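# Prasico — tarot and horoscope text set

25 February release notes folded in below
February 25, 2020 — by Studby

Short readings collected for Cluline, the card-of-the-day page. Mostly tarot, a bit of sun sign stuff, no I Ching yet. Plain text, one reading per line, tab between the card name and the text.

## Whats in it

- `cards.tsv` — 1000 readings, upright and reversed mixed
- `signs.tsv` — 448 readings, 13 signs (yes we kept Ophiuchus, filter it out if you dont want it)
- `spreads.txt` — 20 spreads, position names only

Card names follow the Beneš deck. So "Coins" not "Pentacles", and Strength is 11. If your deck has it at 8 you need to swap with Justice before you join anything.

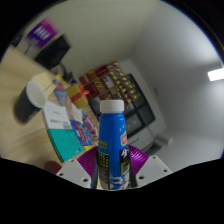 Reversed cards have an `r` after the name. A few have a capital R, will fix. Lowercase the column first and you're fine.

## Where the text came from

Written by readers who used the Cluline form and ticked the box for reuse. Names and questions stripped out. Anything on health, money or court cases was dropped — some may of slipped through, tell us the line number.

## Known problems

- Tower readings are very gloomy, far more than the rest
- Court cards thin, Page of Cups especially
- spelling left as typed
- two spreads share the name "Crossroads"

## Use

Free for non-paid projects, credit Prasico. Don't sell the readings as personal ones.

Next update June, with the moon phase file if its ready.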